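In Defense of the Drawer

My employer went paperless in September. There was an email with a leaf on it. By noon the supply cabinet had been emptied and its contents laid out for anyone who wanted them, and I came away with 31 binder clips, a hole punch and a feeling of having looted a very dull museum.

I should say that I like paper. I don't love it. I have no opinion on the smell of old books, and people who sniff them in stores should be asked to leave. But paper has one talent I miss already: it stays where you put it. The Villine contract used to live in the second drawer on the left. Now it lives in a shared folder called Current, inside another called Current New, and there are 4 copies of it, each claiming to be final.

My colleague Othmane Mansour ran the changeover and is very proud of it. He tells me we've scanned 2264 documents. I asked him to find me one, the lease on the Losska building, and went to get coffee. When I came back he was searching for "leese."

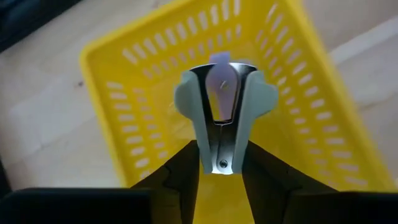
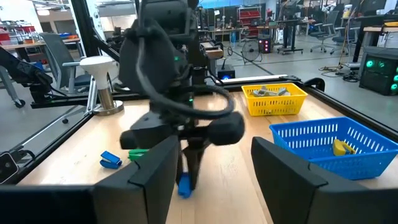 A staple remover, top, and a light wood tabletop.

What bothers me most is the loss of small endings. You used to staple a thing and it was done. The staple said so. If you wanted to reopen the matter you had to pry the thing apart with metal jaws and leave two little holes as evidence – a fair price, I think, for changing your mind. A file can be changed by anybody at 11 at night, and usually is.

I'm told I'll get used to it. I got used to the phone system, after all, and to the chairs. In the meantime I've been printing the pages I need at the library, which charges by the sheet, and keeping them in my second drawer on the left. Othmane has asked twice if he can borrow the lease.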